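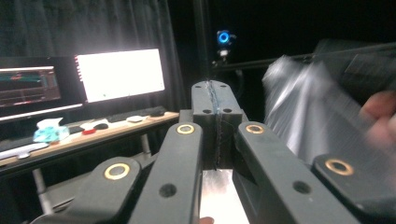
Will the Tornasden River Dogs play their home games somewhere else this fall?
The team will play all of its home games at Ospina Field, across the river, until work on its own stadium is finished in November.

The River Dogs announced the move on March 31, 2025, after an inspection found that the concrete under the east stands had worn too thin to hold a full crowd. The semi-pro football team has played at Vornum Stadium for 24 seasons.

General manager Alby Hinds said the team looked at keeping the stadium open with the east side closed, but that would have left too few seats to cover the cost of a game day.

"We ran the numbers every way we could," Hinds said. "The east side is where most of our season ticket holders sit. I wasn't going to ask them to stand on the hill for a whole year and charge them the same price."

Ospina Field seats 4,000, which is smaller than Vornum but larger than the River Dogs' average crowd last season. The field belongs to the Eda school district and is used by the high school team on game nights, so the River Dogs will play in the afternoon. Kickoff times will be posted with the full schedule.

Season tickets will carry over. Fans who already paid will get a seat in the same price group at Ospina, though row and seat numbers will change. Anyone who would rather have a refund can ask for one at the ticket office before the first preseason game. Parking at Ospina is free, but the lot behind the visitors' side is small and is set aside for team buses and people with disabled parking permits.

The team will keep practicing at Vornum. The grass and locker rooms were not part of the problem, and players will go in through the west gate while crews are working.

The River Dogs went 3-7 last year and lost their final four games, including a 31-10 loss to Eda in which they turned the ball over on their first two possessions. Head coaching duties stay with the same staff. The team has added two linemen and is still looking for a kicker after missing six field goals under 40 yards. Open tryouts will be held at Vornum, and players must bring their own cleats and proof of insurance.

Hinds said the kicking job is wide open.

"If you can make it from 35 with somebody running at you, come see us," he said.

The change also affects the annual rivalry game against Eda. It was supposed to be a Tornasden home game this year and still will be on paper, although it will be played in Eda's own town. The River Dogs will wear their home blue and use the home sideline. Eda agreed to dress in the visitors' locker room.

That game is also when the team plans to honor its first championship squad. The halftime ceremony will go ahead at Ospina, and former players who need tickets should call the office. Number 91, worn by defensive end captains since the first season, will be on display at the main gate.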